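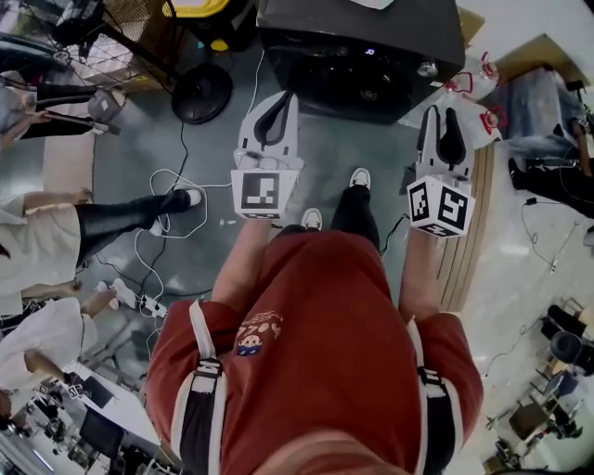
The Left Hand Is the Hard One

At Tillcombe, the packers are teaching a machine to pack. They would like it to pay attention.

Fultside, 2 August 2019

The first thing you learn on the teaching shift is that you have been using your fingers too much. Kilian Berchtold has packed sample kits at Tillcombe long enough to do it while arguing about soccer, and on his first morning with the grippers he needed most of an hour to put a bottle in a box. The bottle fell over. He stood it up. The box fell over.

"I have a mortgage," he said to the box.

Tillcombe fills kits for dental offices, vets and the sort of small laboratory that orders by fax. A kit is a cardboard tray with things in it: swabs, vials, a folded leaflet, a bag to send it all back in. There are 136 kinds of kit in the catalog, many of them different from each other by one vial. On a good day the Fultside building ships 2000 kits, and until this spring every one of them was packed entirely by people in white coats, standing up, with the radio on.

In April the company signed with Dakard, which builds two-armed packing machines and had one it was keen to place. The machine is called Rainer. It arrived on a truck with its arms folded, looking like a man waiting for an apology, and was put at the end of the kit line, where it did nothing at all for several weeks. It didn't know how to do anything. The packers were going to have to show it.

They do this with a pair of hand-held grippers, white plastic, with dark rubbery fingers at the business end and a patterned cube at the base. The cube lets the computer know where your hand is. You put on a harness, somebody checks the buckles, and you do your own job with two fingers on each side in place of the usual five. The grippers record it all. Then you take everything out of the tray and do it again.

There is a lot of cable. Anyone who pictures automation as a clean business should come and watch a roomful of people step over an extension cord. The teaching area has been through several layouts, each drawn up by somebody with a tape measure, and in each of them the cords have found their way back to where people walk. Packers who have never tripped in their lives now lift their knees like herons.

"You look down a lot," says Kilian Koller, who is the other Kilian. The two are not related and got tired of being asked in their first week. On the floor they are Berchtold and Koller, and the schedule, which has room for only a first name, has them both down as Kilian and lets them sort it out.

Koller was a line lead before all this. His title is now "demonstration coordinator," a phrase that came from Dakard along with the harnesses, and which makes his mother think he organizes protests. His raise was modest. What he does all day is decide who teaches which kit, watch them do it, and throw out the takes that are no good. A take is no good if the packer drops something, hesitates too long, or gets clever.

Getting clever is the big one. Experienced packers cheat constantly, and they're proud of it. They tip the tray against their hip so the vials roll into place. They fold the leaflet around a thumb. They hold three swabs between the knuckles of one hand, something I tried at home with pencils and will not be trying again. All of this is why they are fast, and none of it can be taught to an arm with two fingers and no hip.

So the best packers in the building have had to learn to be worse. Berchtold took this personally. His early takes, which Koller keeps in a folder with an unkind name, show a man trying to do knuckle work with what amounts to a pair of salad tongs. New hires did better than he did. One of them, a kid fresh out of school with no habits to lose, was turning in clean takes by lunch and was not shy about it.

Then came the left hand. Most people, asked to pack a tray, will tell you they use both hands equally. Most people are wrong. The left hand of a right-handed packer is a kind of paperweight: it holds the tray still, steadies, waits. Put a gripper in it and ask it to earn its keep and it goes to pieces. Rainer has no such trouble, having no favorite side, and the Dakard engineers would like to see the left arm doing half the work. For a while the teaching shift practiced picking up vials left-handed and setting them down again. It was the quietest the room had been in years.

It is fair to ask what everyone thinks they are doing. I asked. The usual answer was a shrug, followed by a story about a different job. Tillcombe has promised in writing that no packer will be let go on account of Rainer for two years, a promise that reads differently depending on whether you are 24 or 58. The younger ones mostly expect to be somewhere else by then. The older ones have done the arithmetic on the back of a packing slip.

"I trained my replacement once before," said a woman who has worked the vet kits since the building opened, and who did not want her name in a magazine. "She was my niece. She lasted until Thanksgiving." She is teaching Rainer the vet kits and says it listens about as well.

What bothers people is smaller than I had expected and harder to put in a contract. The work used to be sociable. You could pack and talk, and the talk was a good part of why you came in. You can't talk much on the teaching shift; you're concentrating on not crushing a vial, and a laugh at the wrong moment will spoil the take. The radio was turned down at the engineers' request, then turned off, then turned on again after words were had. It now plays at a volume that satisfies neither side.

There is also the matter of being watched. Packers at Tillcombe have always been measured by the finished tray. How you got there was your own affair. Now how you got there is the whole point, and every fumble is saved on a disk somewhere with a number on it. Koller insists that the takes are never used to grade anyone. He believes this, and I believe that he does. But he also admitted, when pressed, that he could now tell most of his colleagues apart by the way they reach for a swab, and that he had not asked to know this.

Some things have improved, and it would be sulky to leave them out. The teaching shift pays better by the hour. It is easier on the wrists, once you stop gripping as if the thing might get away. People who have been told for years to go faster are being told to slow down by a man with a clipboard, and several described this as the nicest thing that has happened to them at work. Four packers have moved over to the software side, where they sit in office chairs and mark up recordings, saying where one motion ends and the next begins. It is dull, they report, in a completely different part of the body.

And there is some respect in it. For years the kit line was the job you gave people on their first day. Now there are engineers with good shoes hanging around the benches asking how, exactly, you get the leaflet in without catching the corner. The packers have thought about this corner for a long time. They have views. The vet-kit woman spoke for a quarter of an hour on the corner alone, and a Dakard engineer wrote it all down.

As for Rainer, it can pack a tray. I watched it do the simplest kit in the catalog, which it did slowly and with enormous care, like someone carrying soup. It picked up a vial, considered it, and set it in its slot. It did the same with the next one. When it came to the leaflet it missed the corner, backed off, and came in again from slightly to the left with a small tilt of the wrist.

Berchtold was standing next to me with his arms folded. He has a way of going at a leaflet, a little dip and then a tilt, that he says he got from his father, who hung wallpaper.

"Huh," he said.

He watched it do another one. Then he went to find Koller, to ask whether anybody was going to fix the part where it sets the box down too close to the edge, and Koller told him that was his, too. It was in all of his takes. They were still discussing it when I left, over the radio, and the machine had started another tray.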